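Vahidi Home Forum > Storage and small furniture > Drawer units

Using a two-drawer cabinet top for drinks and snacks — how do I stop it marking?

Posted by Akosua Owusu, Reltbridge
Tags: drawer cabinets, laminate, ring marks, snacks

We have a low cabinet from Altotex, the grey-brown one with two drawers and the gap along the top of each drawer in place of a handle. It was bought for stationery. Since October it has turned into the place where everyone puts a drink down and leaves whatever they were going to eat at three in the afternoon. I don't mind this. I would sooner have the food there than on the desks.

The trouble is the top. It has a slight shine, and when the light is on it every smear shows. Cans leave rings. Most wipe off but two of them have not, both near the front left corner, where people seem to put a can down without thinking. Chocolate is the other problem. If a bar has been opened and folded over it leaves a greasy patch that goes dull when I rub it with a damp cloth, and then the whole area looks worse than when I started. 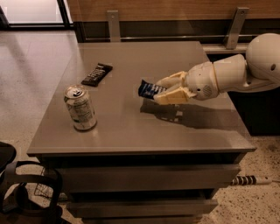
Photo: Akosua Owusu

It's usually a can and a bar or two, as there, so we are not talking about a full buffet. The top overhangs the drawers slightly at the front, and I am also a bit worried about a spill running over the edge and into the gap of the upper drawer. That drawer has envelopes and the spare labels in it.

What I have tried so far: washing-up liquid in warm water (fine on fresh marks, no use on the old ones), and a furniture polish from the cupboard, which made it slippery and didn't shift anything. I have not tried anything abrasive. The leaflet that came with it says "wipe with a soft cloth" and nothing else.

I would like to know:
how to get the two old rings off
what to put on top that doesn't slide about
whether it is worth moving the snacks into a drawer

I don't want a tablecloth. The depth is 39 cm if that makes a difference to mats.

2 answers

Pellworth
Member, Reltbridge

Get a tray and put everything on the tray. Done. Mine was from a charity shop.

Comments on this answer
Akosua Owusu: Thank you. I have thought about a tray but the ones I've seen are too deep and hang over the front. Will measure again.
Pellworth: Turn it sideways then.

margit_b
Regular contributor

I had a cabinet with the same sort of finish for years and used it in much the same way, so I'll go through your points in order.

The old rings. First find out whether they are on the surface or in it. Run a fingernail across one. If you can feel an edge, it is dried sugar from the drink and it will come off, it just needs time. Lay a cloth wrung out in warm water over the ring and leave it for 4 minutes, then wipe, and do it again if you have to. Don't scrub in between. If you can't feel anything and the ring only shows at an angle, the shine itself has been affected and no amount of washing will bring it back. In that case I would leave it alone. People make this much worse by going at one spot until there is a dull patch the size of a saucer.

The greasy patches. This is where I think you are going wrong. A damp cloth on its own moves the chocolate fat around. You need a drop of washing-up liquid on the cloth first, then a second cloth with plain water, then a dry one. The drying is the part that gets left out, and on a surface like yours it makes most of the difference. The polish you used will also be holding on to fingerprints, so wash all of that off before you judge the result.

Do keep an eye on what gets used for wiping up. Sponges with a green side and anything with stiff bristles should live somewhere else, or somebody in a hurry will pick one up. 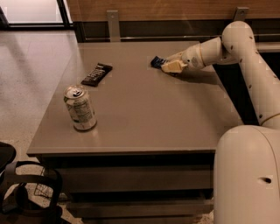
Microfibre is all right as long as it is clean. I bought a pack of Trornero cloths for mine and washed them without softener, as softener leaves a film of its own. Old cotton T-shirts do nearly as well.

What to put on top. I agree a full tray can be awkward on a narrow cabinet. I used one cork mat at the corner where the cans always went. You already know which corner that is, so put the mat there and people will carry on doing what they do now, only on the mat. I wouldn't bother with one for the bars. While they are sealed they do no harm. It's only opened ones that leave grease, and a saucer deals with those. If the mat slides, put a small square of the rubbery drawer liner underneath. Lift it once a week though, as crumbs and drips get under it and sit there. Don't use a coloured rubber mat directly on the surface. I had one that left a yellowish shape behind after a summer, and it never came out.

The drawers. I would be careful. Food in a closed drawer gets forgotten, and if you are at all prone to mice they will find it long before you do. If you do want to use one, take the lower drawer and put everything in a lidded box inside it. Cans can go in there as they are, on their sides if the drawer is shallow.

As for spills getting into the top drawer, mine did once, half a cup of tea. It ran over the front edge and a little went in at the gap. The papers at the front were spoiled and the rest were fine. I moved the papers to the lower drawer after that and kept scissors and tape in the top one — things that could be wiped.

Comments on this answer
Akosua Owusu: The fingernail test was useful. One ring has an edge and one doesn't. The first has now mostly gone after three goes with the warm cloth. Going to live with the other.
margit_b: Good. Put the mat over it.
Akosua Owusu: Cork mat is on order. Envelopes have been moved down.
Pellworth: Still think a tray.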